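Black cloth backdrop keeps sagging and creasing, market stall photos

posted in Craft & Small Business Help

Trying to get a plain black background for product pics (earrings, small felt stuff). Bought 2 metres of black cotton from the remnant bin, threw it over a clothes airer. Looks awful. Every fold shows up grey when I turn the lamp on, and the middle sags. Ironed it, was fine for maybe an hour. Have already spent more than I meant to and the stall is in May. Is there a trick or do I need proper studio stuff? Garage set up, no fancy lights.

Arel

Sirnero
Cotton is your problem. It throws light back and shows every crease. You want velvet or that heavy blackout curtain stuff, matte side out. Op shops have old velvet curtains for next to nothing, check the bedding section too becuase they get mixed in.

Then:
pull it tight, don't drape it. Bulldog clips along the top and both sides
weight the bottom hem. I use a length of dowel, fishing sinkers work
bring your product forward. Mine sits 100 cm in front of the cloth and the folds just go dark
lamp from the side, never straight at the backdrop
expose for the product — on a phone, tap the earring and drag the little sun down

Steam it while it's hanging. Ironing then folding it up again is a waste of arvo.

Seok
just edit it out?? theres free apps. took me 19 minutes for a whole batch

Nandex
Editing is fine for hard edges but felt goes fuzzy round the outside and looks cut out. Sort the cloth first.

Agree with most of what Sirnero said. Would add, if you want it loose then go big and heavy so the folds are broad ones. Big soft folds look alright, it's the little crinkly ones that look cheap. And you can put a name up on it, foam letters weigh nothing so they don't drag the cloth down. Keep cords off to the side if you can, white ones really show up on black.
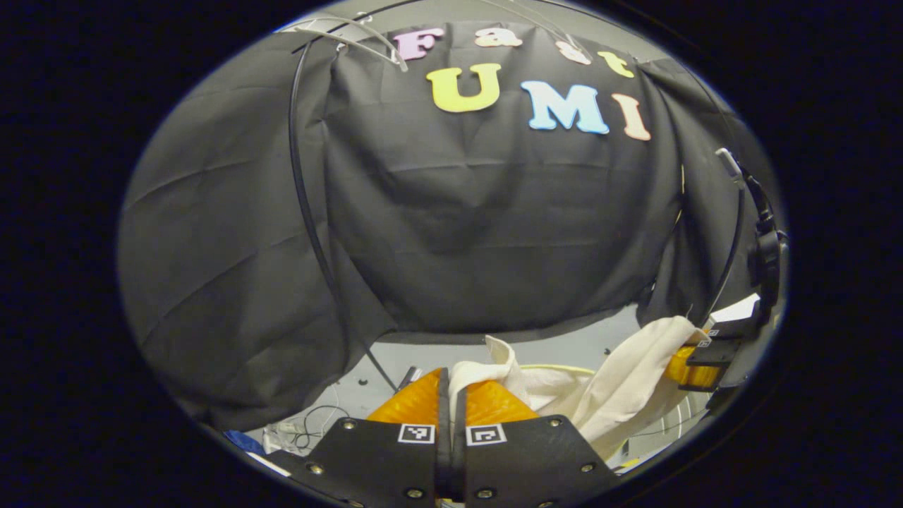 What to buy, cheapest first

Secondhand velvet curtain. Clips from the hardware shop. Dowel. Lint roller, you will need it constantly, black shows evrything. Skip the backdrop kits, the stands wobble.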